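Notebook, small items and keys
Entry 28/09/2020

Subject: the table, the key plate, and what belongs where

I write this entry mostly for Pauline Gosling and for whoever takes the notebook after me. Last week I lost a good part of a morning looking for the key of the Khokhar cupboard, and when I found it, it was on the correct ring but the ring had no tag. So I decided to go through all the small items on the light table and on the wall, and to write down the rules we use. Until now they were only in our heads, and not the same in each head.

1. Tags

Every ring which leaves the room must have a tag large enough to feel in a pocket. The orange ones are the best we have tried. The long strip is easy to find in a bag and the white label can be changed when the ink becomes weak. I wrote to Kamico for more of them and they sell only in packs of 60, so we will have tags until we retire. Pauline wants to order in November together with the other stationery. I agree, but please do not use the last ones for decoration before that.
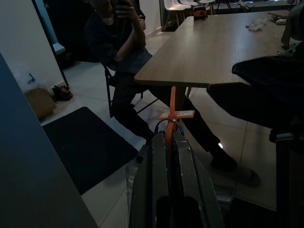 The labels are a different matter. I tried the thin pen and the label printer. The printer is cleaner, but the letters come out too small and I must hold the tag near my nose to read them. For the next series I will use one word only, in capital letters, and the number goes to the list in the drawer. Ring 26 is still without an entry in this list. If you know what it opens, please write it in.

2. The table

The table is for items which are waiting. In the morning I found there also things which are not waiting for anything, only living there. I moved nothing without asking. The trinkets on the cord may stay for the moment, but I would like them to have a ring and a place on the wall, like the rest. The plush toy is not in the list and I do not plan to put it there.

The round display with the coloured lights is pleasant, but I find it too bright when I sit opposite to it. I looked in the Stellarero booklet for how to lower the light and got as far as page 16, where the text changes to another language. To be continued.
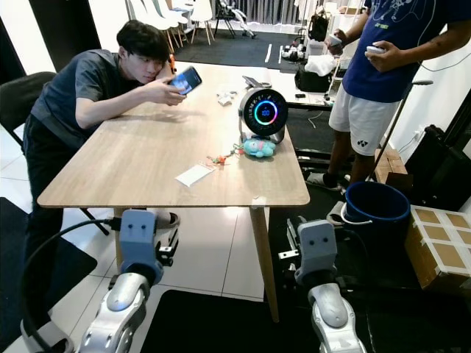 Light table, display side, with the plush toy and the trinkets in front.

Remarks after this:
- The white card should lie flat and straight at the front. It moves each time somebody leans on the table.
- Tape on the front edge: leave it until we have agreed the new position of the table, then remove it and clean the glue.
- Phones are not "small items". Please take them with you.

3. The key plate

The plate has five black pegs on top and three hooks under them. My proposal is simple. Hooks are for keys and fobs. Pegs are for light things which have no key, for example a cord or a cap. One hook takes two rings at most, because with three the upper one slides off when the door is closed strongly.

Left hook: the set of keys with the dark navy tag.
Middle hook: the ring with the red fob and the blue ring-shaped keychain.
Right hook: I keep this for the Burau keys. They come back at the end of the month.

I checked the plate by pulling on it with the hand and it did not move. The panel behind is good for screws. I would not trust adhesive there, we had this experience with the old coat hook.

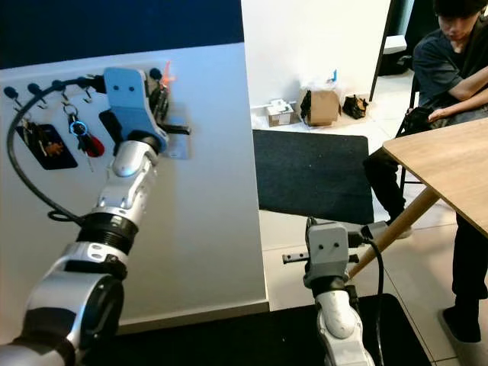

4. Costs and open points

The total for the small hardware this year is 3,893 in the account sheet, and this looks wrong to me. I think the shelves were booked in the same line. Pauline has the invoices and I will ask her to compare.

Still open:
- entry for ring 26
- brightness of the round display
- one-word labels, first try on two tags only
- floor mats: they travel a little during the day, look for something to put under the corners

Next entry when the Burau keys are back on their hook.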